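3. Setting Up the Jekus Label Printer

3.1 Loading the roll

1. Switch the printer off and unplug the power cord.
2. Press both side latches and lift the lid until it stays open.
3. Place the roll on the spindle with the labels facing up.
4. Feed 2 inches of backing paper past the tear bar.
5. Close the lid. Both latches must click.

CAUTION: The print head stays hot after use. Do not touch it while the lid is open.

Note: A full roll holds 2,000 labels. Partly used rolls can be loaded the same way — trim the loose end square first.

3.2 Printing bin labels

Select layout 379 for open bins and trays. Clean the surface with a dry cloth, apply the label to a flat side, and press from the center outward.
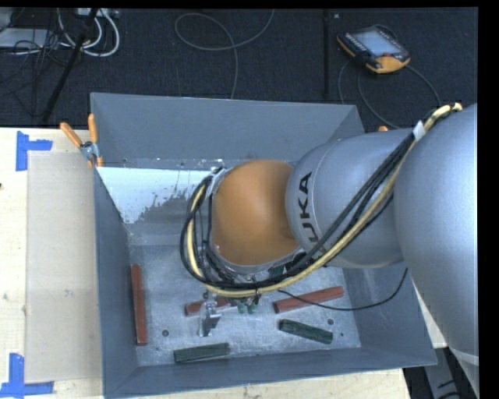
Can labels be printed before the stock list is loaded?
Blank and test labels can. Numbered labels need the list, and the Print key stays gray until it has been loaded under Setup > Data.

3.3 Calibrating the sensor

1. Hold the Feed key until the status light blinks 3 times.
2. Release the key. The printer feeds several labels and stops.
3. Check that the last label ends at the tear bar. If it does not, repeat from step 1.

Calibrate again after every change of label size.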